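From: Hye-jin Wang
To: gripper-talk list
Date: 19 Aug 2021
Subject: Re: Jurkon vs. Tillia fingers, pick of small round things

Byung-chul Chae wrote:

> We're down to two sets of fingers for the small parts cell, the Jurkon
> wedge and the Tillia flat pads. Both look fine on paper. Before I ask for
> money I'd like to hear from somebody who has run them on cylinders,
> standing up, with a mix of start positions. Sim is OK if that's what you
> have. Also, does the controller matter at all at this stage, or can I
> leave whatever came with the arm? My boss has seen the Tillia video and
> would like me to hurry up and agree with it.
>
> Byung-chul

Hi Byung-chul,

I have seen the Tillia video too. It's a very good video. The part is always in the same place and the music is excellent.

We have been doing pretty much your test, all in simulation so far, so weigh what follows accordingly. The task is a standing cylinder on a table, grasp from above, lift, put it down somewhere else without knocking it over. I ran 2000 trials with the Jurkon fingers and 2000 with the Tillia pads, same arm model, same list of start positions, same random seeds. Then I threw out the first 300 of each, having found that I'd left the table friction at a value that would suit an ice rink. If you reuse anybody's scene file, mine included, check that number first.

The Jurkon wedge did better on the approach. It comes to a narrow point, so it fits down beside the part without bumping it, and it forgives a bad position estimate. Where it loses is after the grasp. With so little contact area the cylinder likes to turn in the fingers on the way up, and then you set it down on its edge and watch it roll off. The Tillia pads are the other way around: clumsy going in, solid once closed. If your parts are spaced well apart, I'd take the pads. If they come in a crowd, I'd take the wedge and spend the saved time swearing at the placing step. 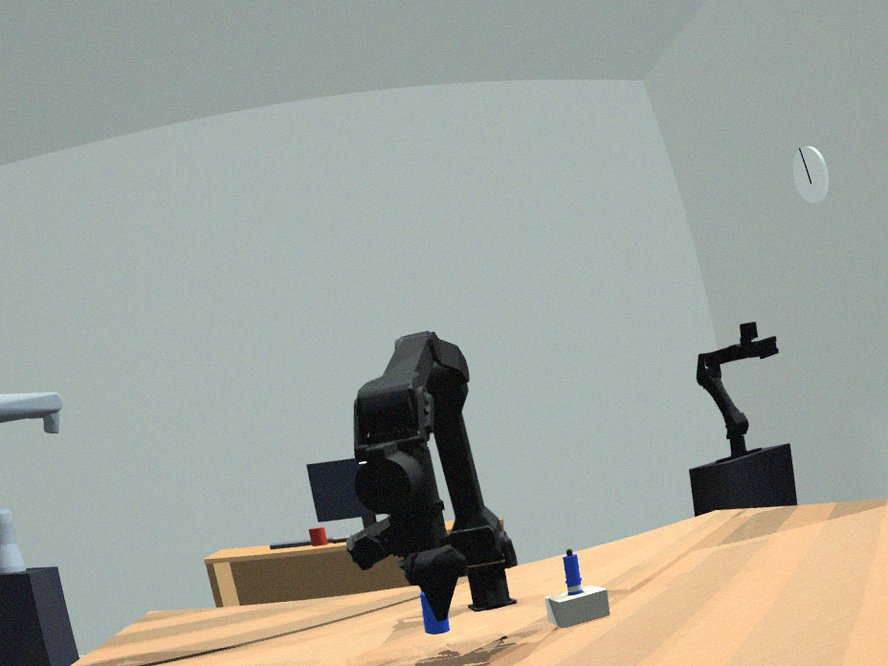

Wedge gripper down at the blue cylinder, sim view.

You'll notice how much of the cylinder the gripper hides from that angle. I spent two days comparing grasp scores from a camera placed more or less there before admitting that I was mostly scoring the gripper. Put a second camera on the opposite side, or low down near the table, before you believe any success rate that comes out of vision. We now use the simulator's own object pose to decide pass or fail and keep the cameras for the policy. You won't have that luxury on the real cell, so sort out the camera question early.

On the controller: yes, it matters, more than the fingers did in our case. I started with the stock position controller from Yang, which gets to the target with great confidence whether or not there is a table in the way. In sim the fingers just sink a little and the physics engine has a small fit. On hardware I assume the fit would be yours. I switched to the Domitis one with a force limit on the last part of the descent, and half of my strange failures went away with both sets of fingers. If you change only one thing this month, change that, and then test the fingers again. My first round of results, with Yang, would have told you the wedge was hopeless.

Two smaller things.

Try the wrist at 45 degrees as well as square on. A round part shouldn't care, but the arm does – some start positions fold the elbow up so tightly that the planner gives you a scenic tour of the joint limits on the way down. Turning the wrist got rid of most of that.

And don't tune on cylinders only. I did, and then put in a part with a collar near the bottom and a small knob on top, and the pads closed on the knob every time, very firmly, like someone picking up a teapot by the lid. The wedge went lower and mostly managed. I haven't run enough of those to quote you a rate, so please don't let that one get into a slide.

None of this has been near real metal yet. Our Jurkon set is on order, and the delivery date has moved twice, both times in the direction you'd guess. If you get yours first, I would love to know whether the twisting shows up with real rubber on the tips. My contact model is optimistic about rubber.

I can send the scene file and the list of start positions off-list. The logs are big and badly named, but you can have those too if you ask nicely.

Hye-jin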